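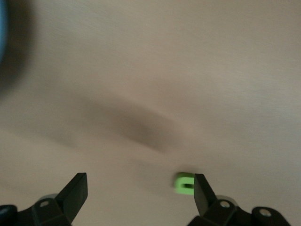

How many demonstrations does one operator need to record before the policy is worth training?

For a single short pick-and-place task, plan for up to 187 clean episodes from the same operator, and look at the spread of start positions before recording any more. The figure is for our bench and our gripper. A task with two contact stages will need more.

(The question came in from the Allberg side before the meeting. The answer was agreed under item 3 and is placed at the head of the minutes at their request.)

Terkbridge Manipulation Group
Minutes of the teaching and teleoperation meeting
Sunday, February 6, 2022

Present: Ritu Ahuja (chair), Rizwan Baloch, Sidra Ghumman, Waqas Butt (minutes)
By phone: Wendell Halvorsen (Allberg), items 1 to 4 only

1. Minutes of the last meeting

Accepted with one correction. Under the old item 5, "leader arm backlash" should read "leader arm friction". Rizwan had measured friction. The backlash test has not been done and stays on the list.

2. State of the recordings

Sidra reported. The Anum set now holds 1,599 episodes across all tasks. Of these, 182 were marked for review by the checking script. She has gone through the marked ones by hand and sorted them by cause. The largest group is late gripper closing, where the operator has the fingers on either side of the part and then waits before giving the close command. The next group is dropped frames on the wrist stream. The rest are mixed: wrong task label, recording stopped before the release, recording started with the arm still moving from the last episode.

Ritu asked whether late closing is a fault in the data or just slow operators. Sidra's view is that a short pause is harmless but a long one teaches the arm to hover. A policy trained on the first batch did hover, sometimes until the time limit. Rizwan pointed out that the same policy also had the old image delay in it, so the two causes cannot be separated from that run.

Agreed: trim still periods longer than one second from the late closing group and keep both the trimmed and untrimmed copies. Do not trim by eye. Sidra to write the rule down so that it can be applied again.

Wrong labels to be corrected in place. Early stops to be removed.

3. Kinaesthetic teaching against remote control

This took up most of the meeting.

Waqas has been recording the same task both ways: by hand, with the arm in gravity compensation and the operator holding the wrist, and by remote control with the leader arm. The task is to pick up a small part and set it down at a marked place.

By hand. Episodes are shorter and the paths are smoother. New operators manage a usable episode almost at once. Against this, the operator's hand and sleeve get into the fixed camera view, and sometimes into the wrist view too. Force readings are no use, as the hand load cannot be told apart from contact load. The gripper has to be worked from a pedal, and operators tend to close it before the arm has settled.

By leader arm. Nothing of the operator is in view and the force channel can be kept. Paths are jerkier in the last stretch before the grasp. Operators need practice, and depth is the weak point. Several new operators came down too low and touched the table.

Wendell said Allberg had stopped using hand guiding for anything that would be trained on images, and had kept it only for setting waypoints. He would not object to Terkbridge doing otherwise, but would not want the two kinds mixed in one set without a flag.

Rizwan proposed a replay method as a middle way: guide the arm by hand once, then replay the joint path with the operator out of view and record the images from the replay. The part must be put back in the same spot before the replay. Waqas has tried this a few times. Where the part was off by a few millimetres, the fingers pushed it along before closing. He did not think it would hold up for small parts -- larger ones might be all right.

There was some discussion of grasp approach. With a parallel gripper opened wide, a small part can sit much nearer one finger than the other at the moment the operator closes. The near finger then touches first and drags the part towards the middle. By remote control operators do this often and do not notice. Ritu asked if that should count as a failed demonstration. Waqas said it still lifts. Sidra would keep such episodes, on the grounds that the policy will end up off centre at some point and ought to have seen how it is dealt with, but she wants them tagged.

Wendell asked how the tag would be set. Not by the operator, was the general feeling. Sidra thinks it can be worked out from the wrist stream using the last image before the close command. Parts partly hidden behind a fingertip will be a problem for any automatic check, and so will shadows. She will try it on a small batch first.

On the number of episodes, see the question at the head of these minutes. Rizwan wanted it noted that the figure comes from one task and two operators.

Agreed:
Remote control with the leader arm is the standard method for all image-based tasks from now on.
Hand guiding is kept for waypoints and for showing new operators the shape of a task before they try the leader arm.
A method flag is added to every episode, old and new.
The replay method is not to be used for small parts. Rizwan may go on testing it with larger ones.

4. Leader arm settings

Rizwan reported on scaling. At one-to-one the arm follows well in free space but small hand shakes come through close to the table. He tried half scale for the whole episode and operators ran out of reach. He now has a switch on the left pedal that drops to half scale while held. Position is re-zeroed when the pedal is released, so there is no jump.

Waqas found the re-zero leaves the leader and follower out of line by the end of an episode, and the operator has to lift clear and line them up again before the next one. This adds time. Rizwan suggests doing the line-up automatically during the return to the start pose. He expects it to be simple but has not looked at the joint limits.

Wrist image delay on the operator's screen is down after the change of cable and driver. Rizwan did not have the new figure with him. The display and the recording now take from the same buffer, which had not been the case before.

Gripper command: Wendell asked whether the gripper is recorded as open/closed or as a width. At present both are stored, but training uses open/closed only. Allberg uses width. Ritu prefers width for the shared set. Sidra said the older episodes have a width reading but not a width command, and the two differ once the fingers meet the part. Left open. Sidra and Wendell to settle it by email and report.

Wendell left the call.

5. Operator training

New operators currently get a short talk and then go straight on to recording. Waqas proposed 15 practice episodes each, not saved to the main set, with the last five looked at by someone else before they begin recording properly. Ritu asked whether the practice episodes should be stored at all. Sidra would like them kept in a separate folder, as poor episodes are useful for testing the checking script.

Agreed as proposed, with the folder.

Waqas also asked for a written note on approach, to go on the bench. Draft text was read out and changed slightly:

Open the gripper fully before you start down.
Stop above the part and line up both fingers before the last move.
Hold the left pedal for the last move.
Close as soon as you are in place.
Lift straight up before moving sideways.
If you knock the part, carry on and finish the episode. Mark it afterwards.

Rizwan questioned the last line. Sidra wants the recoveries. It stays.

6. Memon bench

The second bench, with the Memon controller, is not yet giving time stamps that agree with the cameras. The drift is steady and could be corrected afterwards, but Ritu does not want to build up a set that depends on a correction. No recording on that bench until the clock is fixed. Rizwan to try the network time setting first and, failing that, a hardware trigger line.

The mounting plate for its wrist camera has a small amount of play. Waqas to refit it and repeat the hand-eye calibration. The old calibration file should be moved out of the default folder, as it was loaded by mistake twice.

7. Other business

Storage. The raw wrist streams take up most of the disk. Sidra asked if they may be compressed after checking. Agreed, provided the images used for training are made from the compressed copy as well, so that both ends match.

Annual review of the bench risk assessment is due in June. The hand guiding section must be rewritten now that its use has changed. Ritu to do this.

The spare fingertips are down to one pair.

Actions

Sidra Ghumman: trimming rule, written and applied; correct labels; trial of the off-centre tag on a small batch; gripper width question with Wendell.
Rizwan Baloch: automatic line-up on return; backlash test; Memon bench clock; figure for the wrist image delay, to be sent round.
Waqas Butt: bench note; practice folder; refit camera plate and recalibrate; order fingertips.
Ritu Ahuja: method flag added to the episode format; risk assessment.
Wendell Halvorsen: send Allberg's gripper width format to Sidra.

Next meeting to be fixed by email once the Memon clock has been looked at.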